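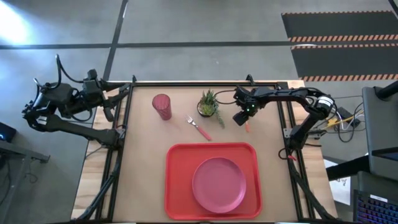
4. What we bought, and what we'd buy again

Home | Issues | Methods notes | Submit | Contact

Figure 3. The two-arm table at Dornley with the place-setting items out: tray, plate, fork, cup and the potted succulent.

So, the money. When we wrote the original bid in February we had one line for "robot arms (pair)" and one line for "everything else", and I'm a bit embarrassed by how small the second line was. The arms were easy. Jean Aitken rang two suppliers, Matheson came back with the better quote and a repair deal we could live with, and the order went in that same week. Everything else took us the best part of the year.

Look at the table in Figure 3 and think about what surrounds the arms. There's a frame around the board, a monitor off to one side, a keyboard, a power adapter and a great many cables. Our bid had the monitor in it. It did not have the cables! We ended up spending £1,662 on frame parts, leads, adapters and clips, in 71 separate orders (I went back through the receipts), and the finance office at Clasville was very patient with us about all of them.

The household items, by contrast, cost next to nothing. We wanted things that differ in shape and in how awkward they are to grip, so a tall see-through red cup, a fork with a pinkish-red handle, a round pink plate, and a red tray with a raised rim to set things on. The plant was Jean's idea – she wanted something with leaves that droop where you'd like to put a gripper – and I've come round to it. My advice is to buy three of everything at the start. We bought singles, and by the summer we couldn't get the same cup any more, so some of our early runs can't be compared with the later ones.

We also paid for five seats of Zombridge, the scheduling software, and used two. I'd start with two and ask for more later.

If we were planning it again I'd put close to a third of the arm price aside for fittings, and I'd price spare cables before spare grippers. I'd measure the side table too. Ours is small, the power supply and the cable bundle had to share it, and we never budgeted for a bigger one. Section 5 gives the full costs, with delivery listed separately.

Reader comments

pipwright: Very glad someone has written down the cable spend. Ours was worse.

M. Oduya: Did the repair deal cover the grippers or only the arms? We're getting quotes now and the wording is vague.

tallboy_lab: Three of everything, yes. And keep the packaging so you can find the same plate again.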